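Lukumay Kitchen Clips: read me first

Hello! If you've just unpacked the folder, this file tells you what's in it, what it cost us to make and what I'd buy differently next time. Half the emails I get are about the shopping list and hardly any are about the data, so the money part is longer than you might expect in a data card. Skip to whichever bit you need.

What's in the folder

There are 705 clips of a single arm doing small jobs on kitchen worktops, mostly with mugs, bowls and boards. Of those, 644 have been checked by a person and sit in the folder called checked. The rest are in unchecked, and you're welcome to them, but please don't train on them without looking first (a few have the wrong task name). Each clip comes with the wrist camera video, the joint readings and a short line of text saying what the arm was asked to do.

Labels were written by me and Kiprono Koech. Where we disagreed, we kept both versions, and you'll find the second one in the column called alt_text.

What we bought

The arm is a Darneo, second-hand. I went back and forth on this for weeks! A new one would have eaten the whole year's budget before we'd bought a single cable, and the used one came with its stand and a spare power supply. What I hadn't planned for was the gripper pads, which are a consumable whatever the brochure says. We got through 8 sets. Put them on their own line in your budget, next to the tape and the screws.

The wrist camera is a Drodonen. It's small and light and the mount fits without any drilling, which I loved. The focus is fixed though, so anything very close to the lens goes soft, while things a bit further off come out nice and sharp. If your work is all about rims and handles, ask the seller for the closest focus distance before you order, and get the answer in writing. I didn't, and the dearer model with adjustable focus is now top of my wish list.

Storage came from Skullov, as a yearly plan. Order more than you think you need. We outgrew the first plan by November and moving everything across took up to 3 days each time, with the arm sitting idle and me making a lot of tea.

Things I left out of the first budget

Lighting, for one. We relied on whatever the kitchens had, and you'll see shadows fall right across the inside of things. A pair of plain lamps would have cost less than one set of pads.

Crockery, for another. You want a mixed lot: different glazes, different handles, some clean and some used. Charity shops are brilliant for this. Keep the receipts in one envelope, or you'll be like me, trying to remember what a bag of odd mugs came to.

And worktops! Patterned stone is harder for a camera than a plain white table, so if you can only afford to visit one kitchen, pick a busy-looking one.

Known problems

Staining and specks inside mugs are not labelled. We have plans for a clean or used tag, but that's more hours from a person, and hours are the dearest thing on the list. Background objects aren't labelled either. 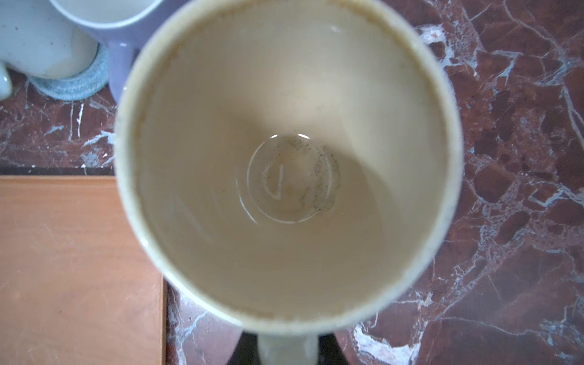 So next year's plan is two extra grippers' worth of pads, the better camera, those lamps, and paid time for the tags before any new hardware at all. If you've priced up something similar, do send me your spreadsheet, I'd love to compare.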